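Nendine Storage and Workroom - Walk-Through Checklist, Overhead and Lighting
October round, building on the Prulach side

Thank you to everyone who left notes on the last sheet, they made this round so much quicker! I've kept the same order as before, and my comments follow each item (I do go on a bit, so skip to the marks if you're in a hurry).

1. Ceiling panels, fixings and seams - OK
Walked the whole length with a flashlight before the lights went on, and then again with them on. No rust stains and no drips, even after all that rain. One screw by the back door has lost its washer and wants a new one.

2. Light panels - OK, with 2 to watch
All come on at the switch. The pair over the packing shelves take their time warming up, so please tell the office if they start to flicker. Covers were wiped in the spring and could do with it again.

3. Emergency lights - OK
Held the test button down for the full time and they stayed bright. Meter reading at the start was 2,073, written in the book as well.

4. Clearance under lights - NEEDS ATTENTION
The top row of Skosum cartons had crept up again. We ask for a gap of 200 mm at the very least - more is lovely - and the tallest stack had less than that. I moved what I could reach and left a note on the rest.

5. Walkway width - OK
Narrowest spot is over 870 mm, by the label printer. It feels tight with a cart, but it passes.

6. Step stools and ladders - OK
Feet and locks are all good. The Nghiêm stool has a new tread and feels much safer underfoot. Please hang it back on its hook when you're done!

7. Loose cables overhead - OK
Nothing hanging. The old clip near the sink is still empty and can come down whenever someone is up there anyway.

To do before the next round: washer at the back door, covers wiped, cartons down a row. 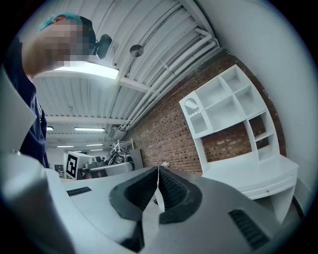 Items 1 and 2: ribbed white ceiling and a lit light panel.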